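Hudemar Releases Pudance, a Sales Follow-Up Tool for Small Wholesale Teams

New software helps sellers remember who they promised to call, and when

SKINDOV, March. Hudemar, a maker of business software for small and medium companies, today announced the general release of Pudance, a tool that helps sales teams keep their promises to customers after the first talk. The product is available from today for wholesale firms, distributors and other companies where a few people sell to many buyers.

Many small sales teams keep their customer notes in different places. One seller writes in a paper notebook, another has a spreadsheet, and the third keeps everything in the mailbox. When a customer calls back after two weeks and asks about the price he was given, the person who picks up the phone must search in all of them. Pudance brings these notes together in one list and shows each seller, every morning at 8, which customers are waiting for an answer.

"We have been selling software to wholesalers for a long time, and we heard the same complaint again and again," said Helju Juška, head of product at Hudemar. "The sellers know their customers very well. What they lose is the small thing, a sample they wanted to send or a discount they wanted to ask the manager about. We wanted to make a tool for this small thing and leave the rest of the work as it is."
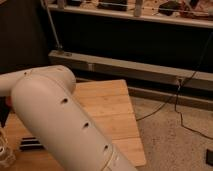 The off-white arm, with three screw holes along its large link.

How Pudance works

Pudance connects to the company mailbox and to the phone system, if the phone system supports it. After a call or a message, the seller can add a short note and choose a date for the next step. If the seller does not choose a date, the program suggests one, based on how often this customer usually buys. The suggestion can be changed or removed with one click.

The software reads the text of the messages and looks for promises such as "I will send you the offer" or "let us speak again in March." When it finds one, it puts it in the list and marks it as a suggestion until a person confirms it. No message is sent to a customer automatically. The company decided this early in the development, after talks with the first users, who were worried that their buyers would receive letters that nobody had read.

Managers have their own view. In it they can see how many open promises each seller has and how old the oldest one is. They can also move a customer from one seller to another when somebody is on vacation or leaves the firm, and the whole history of notes moves together with the customer.

Tested with a distributor of kitchen goods

Before the release, Pudance was tested for 4 months at Arruda, a distributor of kitchen and table goods that sells to restaurants, hotels and small shops. The Arruda sales office has moved 824 customer accounts to the new system. The work was done in two parts, first the restaurant buyers and then the shops, so that the sellers could continue to take orders during the change.

Kwame Lamptey, sales manager at Arruda, said that the first weeks were not easy. "Some of my colleagues have sold in the same way for many years, and they did not want to write notes for a computer. I told them to try it only with their restaurants. After some 3 weeks they asked me when the shops will be added."
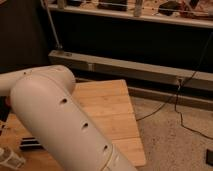 Product details are a special difficulty for distributors, and the second part of the Arruda test was used to improve how Pudance works with them. A buyer rarely asks for an item by its number. He says what he remembers from the last delivery, and the seller must understand which item he means. For this reason Pudance lets the seller save the customer's own words next to the item in the catalog. A wooden board can be "the bamboo one" for one restaurant and "the striped board" for another, and both names will bring the seller to the same line in the catalog. The names are kept for each customer separately, so they do not mix.

According to Mr. Lamptey, this was the function his team asked to keep when the test was over. New employees use it most, as they do not know yet how each buyer speaks.

Languages, data and support

Pudance is released in 2 languages, English and Portuguese. Customer data belongs to the company that uses the software, and it can be exported at any time as a plain table. When a company ends its subscription, its data is deleted after the export is confirmed.

Hudemar offers help with moving old spreadsheets and contact lists. Paper notebooks must be typed in by the customer, but the support team can prepare a simple form for this work. Training is given by video call, in groups or for a single person, and a recording can be watched again later.

Availability

Pudance can be ordered directly from Hudemar, and existing customers of the company can add it to their current contract. The price depends on the number of sellers. Managers who only read the reports do not need a paid seat. A trial version with all functions is offered to new customers before they sign.

A version for mobile phones is in preparation. "Our users visit their buyers by car, and they want to write the note in the parking lot," said Ms. Juška. "This is what we are working on now."

About Hudemar

Hudemar develops software for sales, stock and order handling. Its customers are mostly wholesale and distribution companies with small sales teams. The company has its office in Skindov.

Press contact: Hudemar press office, Skindov. Interviews with Helju Juška can be arranged on request.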